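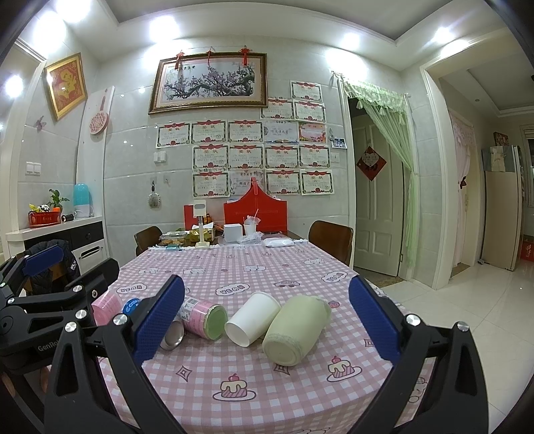
Posted by grarkitz_mom, 3 Nov 2023, in Kitchen & Dining > Table Talk

Okay so I need opinions on tablecloths, and on cans, which I realize are two different threads but they're the same problem at my house. We have the pink and white checkered one with the little cake slices and bears all over it. I love it. My sister says it belongs in a kid's room. The table is where everything lands, cans, paper cups, bottles, snacks down at the far end, and half the time the cans end up lying on their sides instead of standing up. Then somebody bumps the table and off they go.

So question one, does a cloth like this slow down a rolling can at all, or should I get something with more grip? Question two, where do you all keep cans and drink stuff if you don't have a pantry? I have one shelf 14 inches wide and that's it!

Reply from Pfister_Lardale
Keep the cloth. Busy prints are the best thing you can own if you eat at that table, because you can't see a crumb on them. I had a plain cream one for a whole September and it looked terrible by the second day.

As for rolling, a wipe-clean cloth is slippery, fabric is better, and fabric over one of those thin rubbery liners is best. The liner cost me less than the cloth did. Cut it a little smaller than the tabletop so it doesn't peek out.

Reply from oldspoons
Gonna disagree on the liner. I used one on a varnished table and it stuck to the finish after a hot summer. Took me a whole afternoon with a plastic scraper and I still have a patch that looks like a map. If you want padding, use an old flannel sheet folded double. Looks nicer too.

And a busy print hides crumbs, sure, but it also hides the cap you just dropped. I lose things on mine constantly.

Reply from Pfister_Lardale
Mine's been on for years on a painted table and nothing stuck. Maybe it's the varnish. Flannel slides around when you wipe over it though, I tried that first.

Reply from grarkitz_mom
Ok flannel I have, so flannel gets the first try. And oldspoons, YES about the caps, I was patting the cloth with my hand the other night like I'd lost a contact lens.

For what it's worth, the CoolTowel can is the one that bugs me most. It's a nice blue and black thing and it lives with the cups for some reason, next to the green and pink one. I keep meaning to move both and then it's dinner and they get shoved down to the other end with the boxes and the straws.

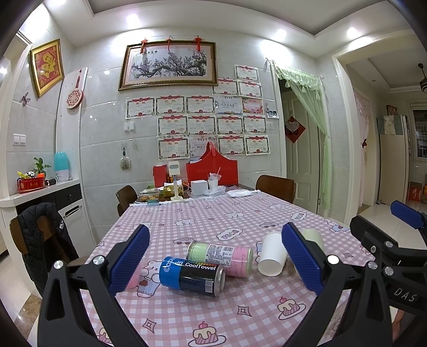 Eugeniusz Żak
Cans like that shouldn't live on the table at all, in my opinion, and not near the stove either. Read the fine print on the label, most of them want to be somewhere cool. I keep mine upright in a shoe box on the floor of the hall closet. 11 cans fit in mine and none of them can fall over. Costs nothing.

Paper cups I would stack upside down in their sleeve. Loose ones tip if you breathe on them.

Reply from oldspoons
Shoe box is good. I'd only say write on the lid what's in it, or you'll buy the same thing 4 times like I did.

Reply from grenstead_jo
Team cake slices here, tell your sister to eat at her own table lol. We use a shallow tray for anything round. It doesn't have to be fancy, just a lip on it so stuff stays put, and you can lift the whole lot off when it's time to eat.

Reply from grarkitz_mom
A tray!! I have one under the sink doing nothing. Shoe box for the cans, tray for the bottles and cups, flannel under the cloth. Still not sure what to do about snacks, so if anyone's got a system for those I'm all ears.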